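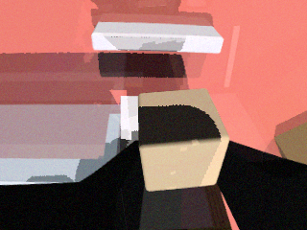 Shadows, according to Hazel Tillman, were the part of the work everyone wanted to leave until last, and the part that ought to have come first. Her view was put at an open meeting in February, when the software group at Marport presented the first results from Skornemix, its planning and perception package for small robot arms. The group had spent much of its talk on motion planning. The questions that followed were nearly all on light.

The point was a fair one, and Marport has taken it seriously. Skornemix is trained and tested for the most part in simulation, with a virtual camera that looks down between two black gripper fingers at the blocks in front of them. From so close, a single beige cube can take up a great deal of the view, and a dark curve of shadow may lie across the very face on which the software depends. A program that reads the edge of the shadow as the edge of the cube will place its fingers wrongly, however good its plan for getting there.

Earlier versions did precisely this. The perception module, known within the group as Kaewkla, looked for changes in brightness and treated the strongest of them as the outline of an object. It worked well under flat lighting and poorly under anything else. In a trial set of 3,718 simulated grasps, the group found that the failures gathered in the last moments of the approach, when the fingers themselves began to block the light.

The remedy was a change in the order of work. Kaewkla now forms its estimate of a cube's position from further away and carries that estimate forward as the arm comes in. Each new view may adjust the estimate, though only by a small amount, and a view that disagrees sharply with those before it is set aside. The planner is told how certain the estimate is. Should certainty fall below a fixed level, the arm backs away and looks again from another angle.

Arlo Quintanilla, who leads the control side of the project, was at first opposed to the last of these measures. Backing away costs time, and his team had worked hard to make the approach a single smooth movement. The compromise reached was a limit of six attempts, after which the task is handed to an operator. The limit can be changed in the settings file, together with the speed of withdrawal.

A good deal of effort has also gone into tools that few users will ever see. Weltivon, the replay program, stores every camera view beside the plan that was in force at the time, so that an engineer may stop a failed run at any step and ask what the software believed. Some 205 runs have been studied by this means. Several faults first blamed on perception were traced to the controller, which had been acting on an estimate eight steps old.

The question of how far such results will carry over to real equipment remains open. Rendered shadows have stepped edges that those cast by a lamp do not, and the group accepts that its software may have learned to rely on them. A second series of trials, with softer lighting and a wider range of surface colours, is in preparation. The fingers in the simulator will keep their present shape until it is complete.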